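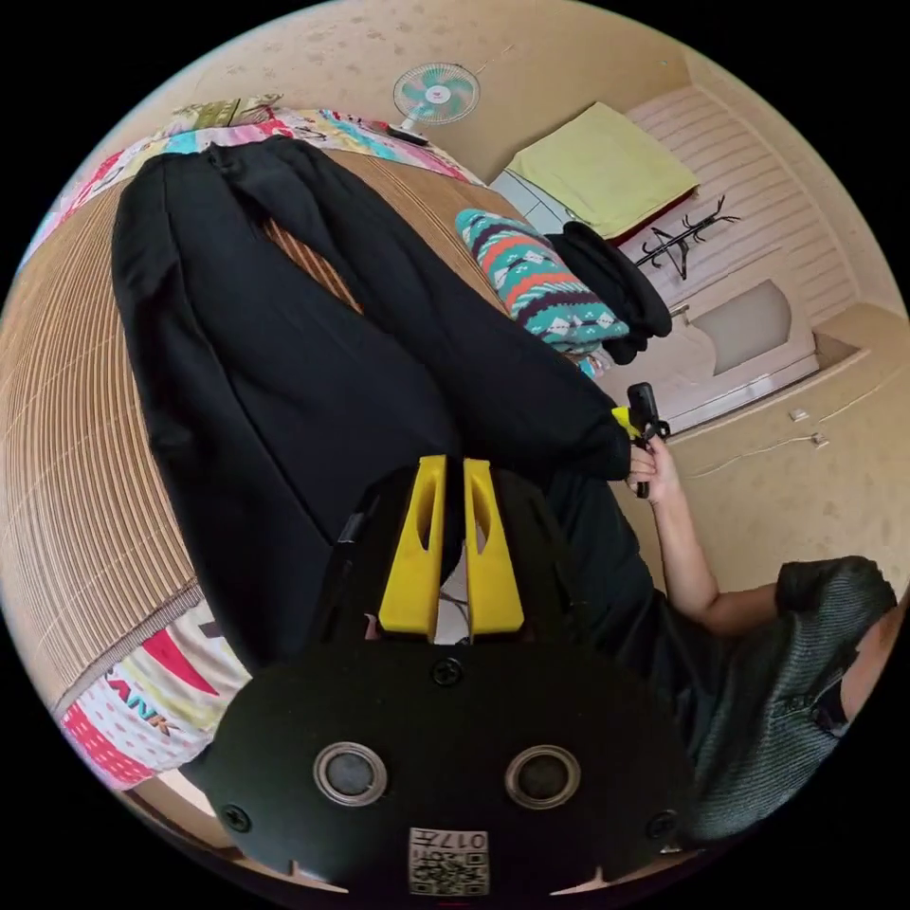

Pants are harder than they look, came the answer before I'd even finished my first question. "A towel has four corners and you know where they are. With pants, one leg always ends up somewhere you didn't want it."

I'd asked what goes wrong most often when you collect folding examples for Flollotico, and I got a good half hour on trouser legs (I loved every minute of it). The project is called Kimel, and the idea is to teach a policy to handle laundry in regular homes, on regular beds, with the blankets and pillows left where people keep them. Each collector gets a target of 200 clean takes. When we talked, my collector was at 156 and pretty cheerful about it.

So what's a clean take? "You start with the garment spread out, you pinch, you fold, you let go. If I stop to think in the middle, I throw it out, otherwise the thing learns to stop and think too." A good one runs 20 seconds. The first week they ran a lot longer – "I was so careful, it was awful" – and most of those got sent back by the review team in Macapagal.

I wondered if it gets boring. Sometimes, yes, especially late in the afternoon. But you start noticing your own hands, and I heard a lot about which finger does the work when you pick up a cuff.
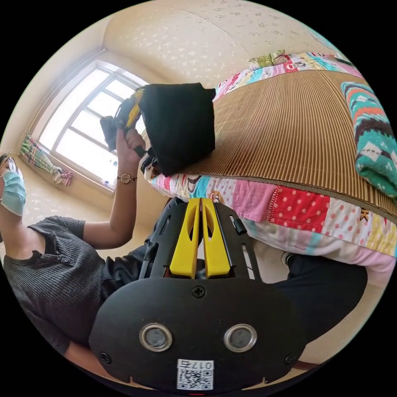
Why not just do it all in a simulator, a reader wrote in after my Brondano piece in June, and I passed that along. I got a laugh and then a real answer. "Try it with cloth! It bunches, it slides on the mat, it catches on itself. I can give you all of that in one morning."

We also got into mistakes, and whether to keep any. Kimel does want some, as long as the collector recovers: you lose the cuff, you go back, you grab it again. Those takes get their own label, and there have to be 2 in every batch. "Faking a slip is really hard, by the way. I just wait for a real one."

Shirts are up next. I asked about the buttons and got a long groan.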